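Cahier d'atelier - Laboratoire des colles et liants, site de Skostura
Entrée du 28 décembre 2022

Objet : reprise des essais de vieillissement sur la colle de peau, lot Gredano.

Les éprouvettes préparées en septembre ont été sorties de l'enceinte climatique ce matin. L'humidité relative avait été fixée à 80 % pour toute la durée de l'exposition, conformément au protocole en vigueur. Le registre de l'enceinte ne signale aucune coupure. Sur les 30 éprouvettes du lot, sept présentent un blanchiment en surface, toutes issues de la deuxième cuisson. Elles ont été mises à part et étiquetées en rouge.

Il est rappelé que la deuxième cuisson avait été conduite dans le bain-marie Hindley, dont le thermostat a été remplacé depuis. L'hypothèse d'une surchauffe reste donc ouverte. Elle ne pourra être vérifiée sur ce lot, le relevé de température n'ayant pas été conservé.

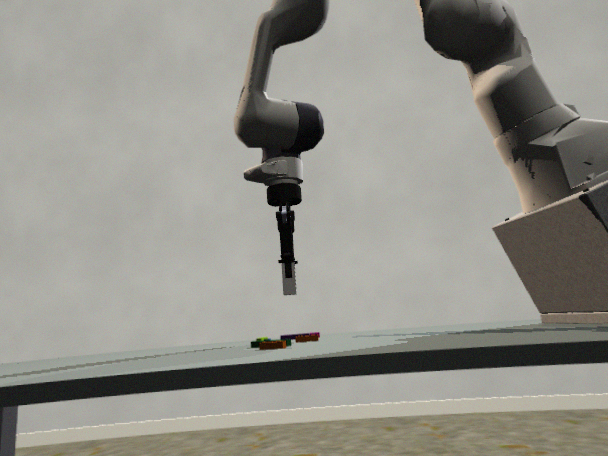
Les mesures de viscosité ont été reprises à l'identique sur le reliquat de colle sèche, après trempage d'une nuit en eau déminéralisée. Le gonflement des grains est régulier. La prise en gel est plus lente que sur le lot précédent, sans que l'écart justifie à ce stade un rejet. L'odeur est normale. Un léger dépôt subsiste au fond du bécher - à filtrer sur étamine avant tout nouvel encollage.

Essais de traction : reportés. Les mors de la machine Eklund marquent le bois de hêtre et faussent la lecture sur les assemblages minces. Des cales en liège ont été demandées au magasin. Dans l'attente, seules les éprouvettes épaisses pourront être passées. L'éprouvette 109, fendue au démontage, est retirée de la série et ne doit pas figurer dans le tableau des résultats.

Concernant l'ajout d'urée, la question du dosage n'est pas tranchée. Les notes de septembre mentionnent deux valeurs différentes pour la même préparation. Prière aux collègues ayant participé aux pesées de vérifier leurs feuilles et de porter la correction en marge, à l'encre, avec leurs initiales.

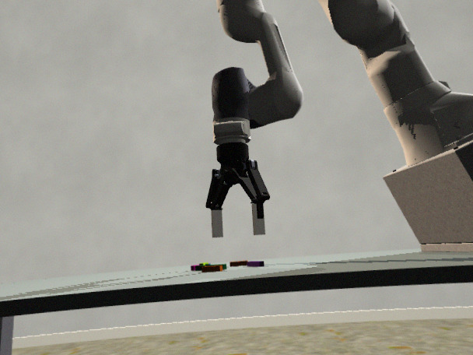
Vue de synthèse : pince noire au-dessus d'un plateau de verre et de six petites pièces de couleur.

À faire à la reprise : filtrer le reliquat, étalonner le thermomètre du bain-marie, recouper des plaquettes de hêtre dans la planche déjà stabilisée. Le pot entamé est au réfrigérateur, étagère du bas. Ne pas le réchauffer une seconde fois.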